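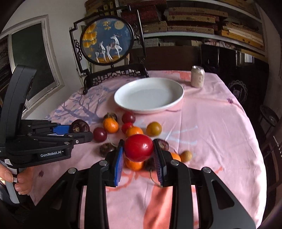
Moving my old mail out of Corrigan

I finally closed my Corrigan account in July. I had been paying for it for years and mostly using it as a place where mail piled up. The new account is with Flivent, and the address is on my own domain now, so I shouldn't have to do this again for a long while.

A few people asked how I moved the old messages over, so I'm writing it down while I still remember the order.

What I had

One inbox with far too much in it, a Sent folder going back to my first job, and 309 folders. I know the number because the export tool prints it at the top of the log. Most of those folders came from a filter I set up years ago that made a new one for every mailing list. I deleted the ones I could see were junk before starting, and I wish I had deleted more.

Forwarding first

Before touching the old messages I set up forwarding in Corrigan, under Settings, then Delivery. It sends you a confirmation code at the new address, and the code expires fast, so have both accounts open. Leave "keep a copy" checked. I left forwarding on for the whole move and kept the old account open for 2 more months after that.

Also check that your filters don't run before the forwarding does. Mine did. Anything a filter had sorted into a folder never got forwarded, and I missed a dentist reminder and a bill that way. Turning the filters off fixed it.

Copying the messages

Flivent has an import page where you type in your old server name and password and it does the copying for you. It worked fine for the inbox. It stopped partway through Sent, gave no error, and started over from the top when I tried again, which left me with doubles of everything it had already copied.

After that I used Tristier on my desktop. You add both accounts over IMAP, wait for it to finish reading the folder lists, and then drag folders from one to the other. Things that made it go better:

Move one folder at a time. When I dragged a whole group, the last few came over empty.

Keep each batch under 2,000 messages. Past that, Corrigan started dropping the connection. I split the big folders by year.

Copy, don't move. Hold down the Ctrl key while dragging. Then compare the message counts on both sides and delete the old ones later.

Turn off sleep on the computer. I started a long one on a Friday night and came back to find it had stopped almost right away.

Attachments came over fine. Stars and flags came over too. Labels did not, and neither did the read status on a few of the older folders, so I had a lot of bold lines to clear.

Cleaning up the doubles

Liên Hồ told me about Rondard, a small add-on for Tristier that finds duplicate messages. It compares the message ID and the date and shows you a list before it deletes anything. I ran it on Sent first, looked through a page or two of the results, and let it go ahead. It took 5 passes to get through every folder -- it only does so many at a time.

Contacts and calendar

Contacts export as a single file from Corrigan and import the same way. Birthdays got lost. The calendar was fine except for repeating events, which all shifted by an hour. I deleted those and typed them in again.

Changing the address everywhere else

This is the slow part. I searched the old inbox for "verify your email" and "your receipt" and worked down the results. Banks and the phone company first, then shopping, then the rest as they came up. I still find one now and then. The library was still on the old address until last week.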